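Ticket 2388
Subject: Gripper closes late during remote demonstrations, cell 2
Opened by: Parviz Soltani
Assigned to: Kamala Devadiga
Component: Flomberg teleop bridge
Priority: Normal
Status: Open, workaround in place

Soltani, 09:40
Operator closes the trigger and the gripper follows late. Arm motion itself tracks fine. Task is the bar set, pick up citrus and place in bowl. Out of 83 demonstrations recorded since the last update, nearly a third have the arm lifting before the fingers have shut. These are no use for training. Hand-guided demos on the same arm are not affected.

Devadiga, 10:15
Which build of the bridge? Also send the gripper command log and the joint log from one bad run, same clock if possible.

Soltani, 10:32
Bridge is the November build. Logs attached. Run 1270 is the clearest one.

Devadiga, 11:50
Run 1270: trigger event to gripper command is 180 ms. Joint commands go out with no measurable wait. The gripper messages are being queued behind the status polling on the same port. The Plillel driver used to poll on a separate thread; the November build merged them.

Hand guiding does not go through the bridge, which fits what you see.

Try the following:
1. Stop the recorder.
2. In the bridge config, set gripper_poll to off.
3. Restart the bridge, then the recorder, in that order.
4. Home the gripper before taking control.
5. Record a short run and send the log.

Soltani, 13:20
Done. Delay is gone by eye. Side effect: recorder now writes gripper width as a constant, so the width channel is empty of information. Start position for the test run attached.
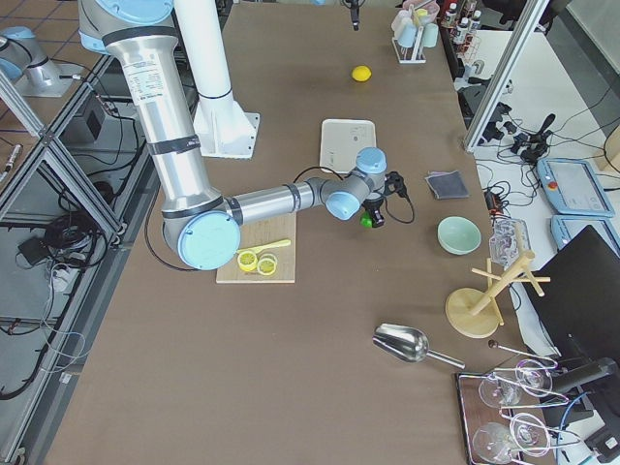

Cell 2, gripper above the round green object, bowl to the right.

Devadiga, 13:45
Expected. Width comes from the poll. Use commanded width for now and mark the runs "cmd_width" so Naseri can filter them at import. Do not mix them with the earlier set.

Soltani, 14:10
Marked. Late-close runs moved to the reject folder, not deleted.

Devadiga, 14:25
Patch to restore the separate thread is in review. Leaving this open until it is installed on cell 2 and the width channel is checked against a hand-guided run.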